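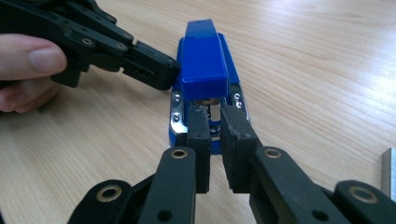 According to Thandeka Oosthuizen, the Prekus lifted two winters of dirt from the hall carpet in a single morning, although the hose could usefully have been longer for the top of the stairs.

Prekus Carpet Washer
Weekly and daily hire from Sellgate, Plutstead

The Prekus is an upright carpet washer for use in private homes and small premises. It sprays a mixture of warm water and cleaning fluid into the carpet, works it through the pile with a turning brush, and draws the dirty water back into a separate tank. It is supplied by Sellgate on hire only and is not offered for sale.

The machine is suitable for fitted carpets and large rugs made of wool, nylon or a blend of the two. It must not be used on silk, jute, sisal or seagrass, or on any carpet whose label states that it should be dry cleaned. Where the label is missing, customers are asked to test the fluid on a hidden patch and to wait until the patch is fully dry before going further.

What is supplied
Carpet washer with brush fitted
Hand tool and hose for stairs and upholstery
Clean water tank and dirty water tank
Measuring cup
Printed instructions

Cleaning fluid is charged separately. Sellgate supplies Zariņš carpet fluid in bottles of 800 ml, and customers should use no other product in the machine. Household detergent makes too much foam, and foam drawn into the motor will stop it. Unopened bottles may be returned with the machine for a full refund.

Specification
Power supply: standard household socket
Clean water tank: 10 litres
Weight when empty: 17 kg
Power cable: 10 metres
Brush: single, turning, removable for rinsing

The washer should be lifted by two people when the tanks are full. An extension lead may be used provided that it is unwound completely and kept clear of damp carpet.
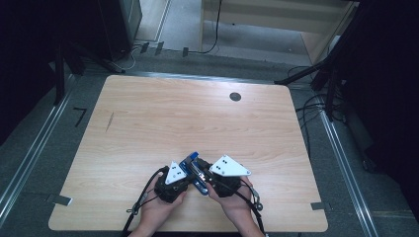 Light wooden table on grey carpet.

Preparing the room
Light furniture should be moved out before work begins. Heavy pieces may stay where they are, with foil or plastic placed under the feet to prevent marks from wood stain or metal. The carpet must be vacuumed thoroughly. Loose grit and hair that remain in the pile will turn to mud when wetted and will block the suction head.

Food and drink stains should be treated by hand with a little diluted fluid and blotted with a white cloth. Rubbing is not advised. Candle wax and chewing gum must be removed beforehand, as the machine has no effect on either.

Using the washer
Fill the clean water tank with warm water from the tap, never with boiling water, and add fluid as marked on the measuring cup. Start at the corner furthest from the door. Hold the trigger down while moving forward slowly, then release it and draw the machine back over the same strip to collect the water. A second backward pass without spray will shorten the drying time considerably.

The dirty water tank should be emptied when the float rises and the sound of the motor changes. The contents may be poured down an indoor toilet or a foul drain — they should not be poured into a garden drain or over plants.

Carpets are normally dry enough to walk on the same evening if windows are left open. Wool may take until the next day. Furniture should not be put back until the carpet is dry to the touch at its base.

Hire terms
The washer may be hired by the day or by the week. A refundable deposit is taken at the time of booking, and proof of address is required from customers who have not hired from Sellgate before. Collection is from the Plutstead counter; delivery can be arranged within the town and is charged each way.

Machines should be returned with both tanks emptied and rinsed, and with the brush free of thread and hair. A cleaning charge is deducted from the deposit where this has not been done. Ordinary wear is accepted. Damage caused by unsuitable fluid, or by drawing up paint, plaster dust or ash, is charged at the cost of repair.

Demand is high before the winter holidays, and customers who require a machine for that period are asked to book by 14th November. Bookings may be changed without charge until the day before collection.

All Prekus washers are taken out of service each July for electrical testing, and a smaller hand-held model is available during that time on the same terms.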